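4.3 Side-by-side grip check, hand-held pair

Do this before you compare jaws or swap fingers. Seated, table in front, one gripper per hand. Vahidi and Zustby units both OK, steps are the same.

1. Power on the Werska controller. Wait for steady light.
2. Plug in both grippers. Run the cable back along the forearm, not accross the table.
3. Check marker cubes. All faces clean, no tape, no fingers over them.
4. Open and close each side fully, 2 times. Controller should log both.
5. Set out a few small things of different shapes. Mug, box, whatever is light.

NOTE: Marker cubes are not interchangeable. Left stays left.

6. Left hand: close on a small object, lift just clear of the table, hold. Right hand stays open, pointing forward.
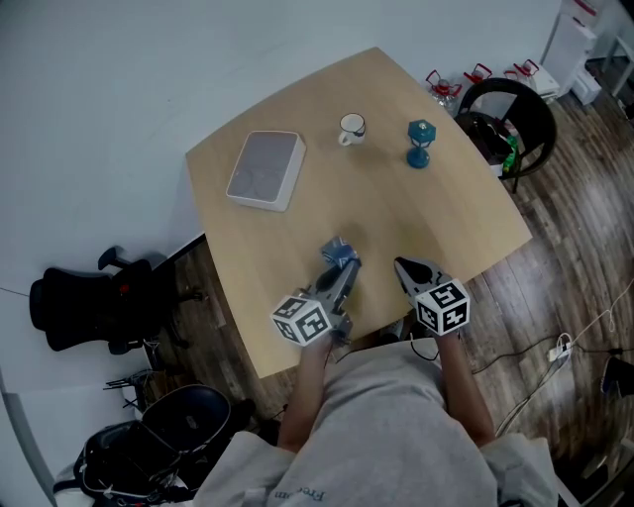
Fig. 4-2. Step 6, left jaws closed on the object, right fingers open.

7. Read jaw width on screen. Write it down. Put object back, open jaws.
8. Repeat with right hand, same object. Readings differ by more than 2 mm? Redo zero (4.1).
9. Change fingers and start agian from step 4.

CAUTION: Don't squeeze past the stop. Finger pads tear, and pads are not covered.

CAUTION: Keep loose sleeves out of the jaws.

Tracking drops out: cube is probably turned away from the camera. Rotate wrist back, wait for the beep. Still nothing, see 7.2.

Log holds 200 grips, then overwrites. Export first.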